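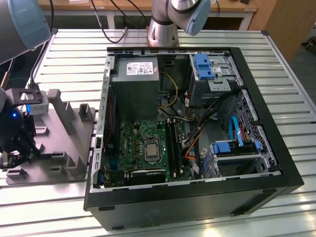 Rules for working beside a robot arm, the ones we really use

Sun 27 March

When I came to Arngate I was given a safety document of 44 pages. I read all of it, two times, with a dictionary. It is a good document, but it does not tell you where to put your hands on a normal morning. So Aitana Requena and I wrote one page for our bench, and I want to share the main parts.

The first rule is about speed. While a person is within reach, the arm moves in the slow mode, and we set the limit at 400 in the controller. Tâm Lương wanted 415, which was the old value from Dredelwood. We discussed this too long and chose the round number.

The second rule: one person holds the stop button and does nothing else. No phone, no notes.
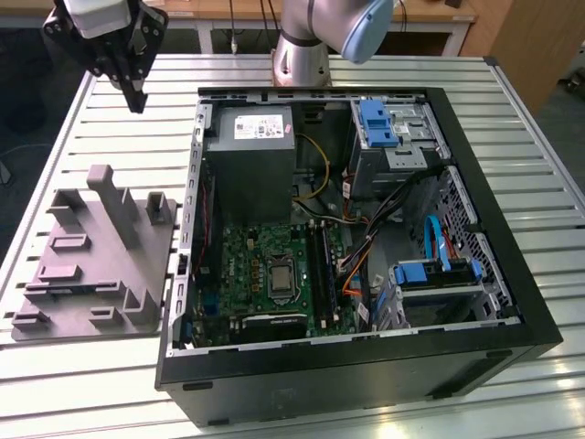
Cables have their own rule, and it is the one I care about most. Before any program starts, a person must look for every loop that a finger of the gripper could catch, and write it in the job sheet. In an open desktop computer this takes patience. The blue SATA cable makes a loop near the drive bay, and the yellow one comes out beside the power supply, so both get a line in the sheet. The thin red wire gets a line too, even if it lies close to the wall of the case.

The last rule is that the fixture stays where it is during the whole job. If somebody moves it, even a little, we teach the points again from zero. I know this is slow and new colleagues complain. At Bidosach they permit small corrections by hand, and I would like to hear from people who work in this way.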